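Nov 16, 2025

Writing this up while the kettle boils, before the open day runs together in my head with everything else. The Trello board has the short version under "Open day, second run," so treat this page as the long one, with the bits that don't fit on a card.

We had 142 sign-ups, which is a lovely number and far more than we saw in May, when the rain kept people home. The main hall at Prerholm took most of them, and the talks and the big arm were over there as planned. My part was the home handling demonstration, and I'm so glad we held out for a real bedroom with real clothes lying about (the foam blocks can have a rest!). Visitors came through in groups of six, got the short talk from me, and then we went straight to the work: picking up clothing with the hand-held gripper, one piece at a time, on and around the bed.

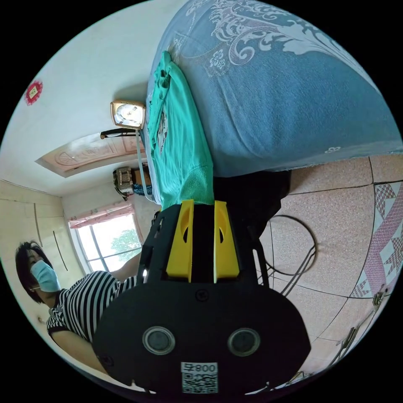 The question that came up in nearly every group was why we do this by hand when the whole point is a robot. I gave my usual answer, that a person already knows how to go after a soft, shapeless thing and the robot has to learn it from somewhere, and that the gripper lets us pass along the knowing without also passing along five human fingers. I think it went over well. One visitor wanted to know if it could do fitted sheets, and I had to say that I can't do fitted sheets either, so we'd be starting from scratch together.

Some things I want to keep from the day, mostly about cloth:

- Knit pieces are kinder than I expected for beginners. You can be a little sloppy with the approach and still get a fold between the fingers. Thin, slippery things are another matter, and I'd leave them out of any session where guests want a turn.
- Coming in along a ridge in the fabric is still the best habit to teach. People want to go straight down on the flattest spot, bless them, and then they pinch at nothing.
- Watch for picking up the bedspread along with the garment. I did it myself during the Farahani group's visit and had to let go and start over, which got a friendly laugh and probably taught them more than my talk did.
- Slow down on the closing. I say this in every entry and I'll say it in the next one too.
- Let people stand where they can see the fingertips. From the doorway it's all elbows and backs. 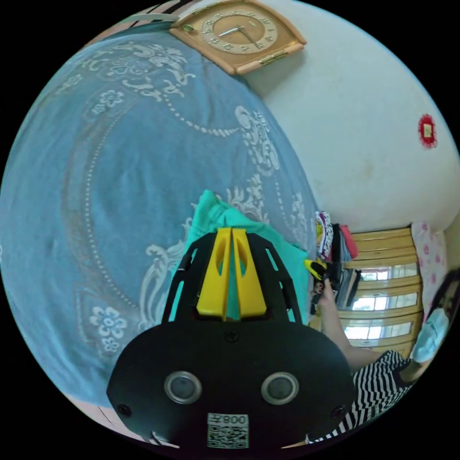

## For next time

Three guests asked for something to take home, and all I had was the Brilier handout from last year with the old room number on it. I'd like a single page with a drawing of the gripper and a few plain words on what the fingers do. I'll put a card on the board and start a draft myself.

Groups of six are one or two too many for a bedroom. Four would be comfortable, and then everyone could have a try without the line backing up into the hallway.

Still to do: copy the sessions over to the shared drive, check both sets of fingers for wear, return the folding chairs to Prerholm, and write back to the school that asked about a visit in the spring. I told them yes already, so somebody please stop me if that was rash.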